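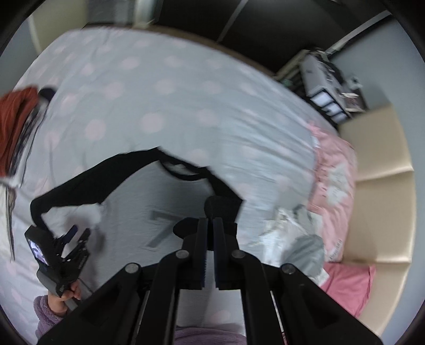 The result I keep coming back to this year is a plain one: a robot can learn to handle clothes from people who never touch a robot. The Pletis study had people pick up a pair of hand-held grippers, go about ordinary jobs at home, and record what the grippers saw. Folding is the job I care about most, and a T-shirt on a bed is a better test than it sounds. Take a grey one with long black sleeves, one cuff pinched in the left gripper and the other sleeve curving away across the duvet. Where is the next grasp? Any of us could answer without thinking. A program has to get from a soft, rumpled outline to a decision, and the spotted duvet underneath, the pillows and the other bits of cloth lying about all have to be ignored on the way.

Pletis collected 2,613 folds from 676 homes. I love the second number far more than the first. Lab datasets I have worked with came off one table, under one set of lights, with the same stack of shirts going round and round until the fabric went limp. You could train on those for weeks, get a lovely curve, then move the table next to a window and watch everything fall apart. (I have done exactly this. The window faced west, and we only noticed in the late afternoon.)

The authors did something sensible with all that variety. They trained one policy on many folds from a few homes and another on the same number of folds spread thinly across all of them. The thin spread won clearly on beds and shirts neither policy had met before. Then they ran both on Ika, their two-armed robot, for 100 attempts each, and published the failures alongside the good runs. I read the failure list twice. Sleeves are most of it. The robot takes hold of the cuff and a bit of bedding comes up with it, or it folds one sleeve in beautifully and drags the other out of place.

There is a fair complaint, made best by the Draveck group, that a person holding a gripper still cheats. We smooth a shirt with a forearm, we lean, we feel a tug through the handle and slow down, and very little of that reaches the recording. I agree with all of it. I would still take the trade. Sitting at a control desk and steering two arms through a single shirt is slow, tiring work, and after an hour of it people fold like robots anyway. With something in your hands you move at a human pace, and you fix your mistakes as you go – which is the part I most want a machine to copy.

What I would like next is less tidying of the data. The Holzer benchmark still throws out any run where the garment is dropped or picked up a second time, and Pletis followed that rule for its main result. Those are the runs I would pay for! A second grasp at a slipped cuff tells a policy what to do when things go wrong, and with cloth things go wrong all the time. The discarded recordings are apparently still sitting on a drive. Somebody should train on them before the winter, and I would happily lend the computers to do it.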